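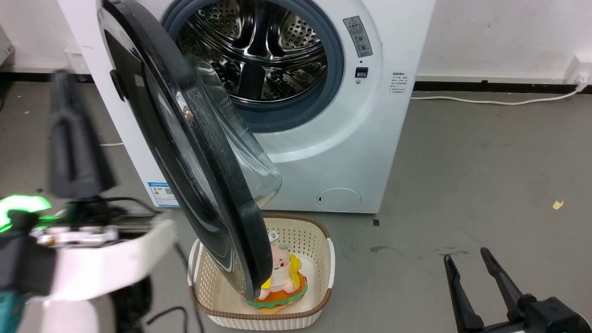 Roxana Ccori

Anyone who wishes to know how far household machines have come should ignore the showroom and look at the laundry. A front-loading washer with its door open, a basket on the floor in front of it, one soft toy in the basket: few chores look simpler. A child of five can be asked to do it and will usually manage.

For a robot with two grippers the same chore remains a serious piece of work. The door swings on a hinge and has to be given room. The drum is polished steel, full of bright reflections, and the window of the door is a clear dome, and both are difficult for cameras to judge. A plush toy has no fixed shape once it is squeezed. If it is held too loosely it falls, and if it is held by the small tag it may tear.

It is the position of this column that machines cannot yet be trusted with such work in an ordinary home, and that buyers, landlords and public bodies should plan accordingly. This is a judgment about the present. It should be revised when the evidence changes.

The evidence is thin. In the trial at Stoltgate, to which I was an adviser, the Pudideck system was given 370 attempts at loading a washer from a basket. It completed 249 without help. The developers regarded that as a strong result, and as research it was. A household would see it differently. A family that must stand by for one load in three has gained very little, and someone with limited strength, for whom the machine is most often proposed, may be unable to step in at all.

Abundio Solís, who managed the trial, has argued in reply that people should adapt the room to the robot – lower baskets, wider clearances, doors that open by themselves. There is merit in this. Dishwashers changed kitchens, and few people complained. But most tenants cannot rebuild a laundry corner, and a cable along the wall or a basket placed under the door is the normal condition of a home.

The shop floor is further ahead. At the Tunstall plant, bins arrive at the same height and parts face the same way, and the robots there need a person's attention almost 2 times per shift. The comparison is often used to promise the same at home. It should be used with care, as the plant was arranged for the purpose over several years.

I would ask suppliers to publish failures together with successes, counted in unprepared rooms, and to state who stood nearby and how often that person stepped in. Flerik has agreed to do so for its next trial. Others should follow before they take deposits from the public.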